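Planning and Buying Automation: Handout 4
Budgeting for a small robot cell
Instructor: Musa Usman
Revised 7 January 2023

Read this before you open the Treloar price list. Every year somebody reads the price list first and then builds a budget that agrees with it.

1. The arm is the cheap part

Vendors quote the arm because the arm is easy to quote. It has a part number and a lead time. What you are buying is a working cell, and the cell also has a table, a mount, something on the end of the arm, a controller, cabling, guarding, software seats, spare parts and a person's time. In the Taltow case we go through in class, the arm came to 29 percent of first-year spending. The original request had it at 70 percent. Both numbers were typed into the same spreadsheet by the same department, four months apart.

Ask yourself which of the two your own plan looks like.

2. Tooling, and the small stuff around it

Tooling gets one line in most student budgets, usually the word "gripper" and a round number. Break it out. You need the piece that touches the work, the piece that holds it to the arm, the fasteners, the markers if you use a camera to find things, and replacements for whatever wears. Then price the work surface and the test pieces. A bag of foam shapes costs next to nothing, but if it isn't in the plan, it comes out of someone's pocket or the tests start late.
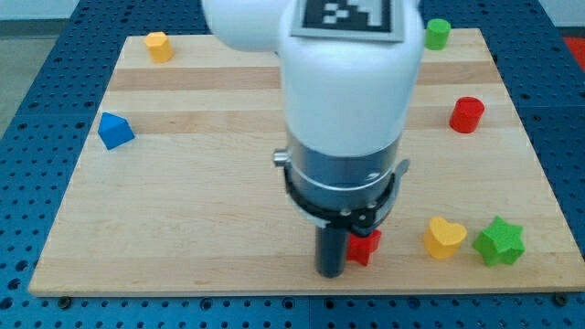 Figure 1. Tabletop test: arm with a single dark finger clamped below the collar, foam shapes on a wooden board.

Go through Figure 1 and price what is there besides the arm. The clamp ring is a line. So is the perforated table. I would want to see the marker on there too, even at a few dollars, because printing and placing markers takes hours and hours are money.

Be careful what you conclude from a setup like this. Foam blocks are light and forgiving. If your parts are heavy, oily or sharp-edged, a test on blocks says very little about the tool you will end up needing. I have read proposals that skipped from blocks to "production ready" in one paragraph. Don't write that paragraph.

3. Reading a quote

The Lukix quote on the course page totals $1,628 for a mounting kit. Look for what is missing: shipping, tax, and the adapter plate listed as "recommended." Recommended by whom? If the kit can't be bolted on without it, it is required, and you should add it.

Wostovlow offers a support plan with an 18-month term. Find out what happens in month 19. If the rep can't tell you in writing, budget for the worst answer.

4. For the April review

Bring a one-page budget with every line marked "quoted," "estimated" or "guess." I don't mind guesses. I mind guesses dressed up as quotes. Leave payback period off the page until you can show where the labor hours came from.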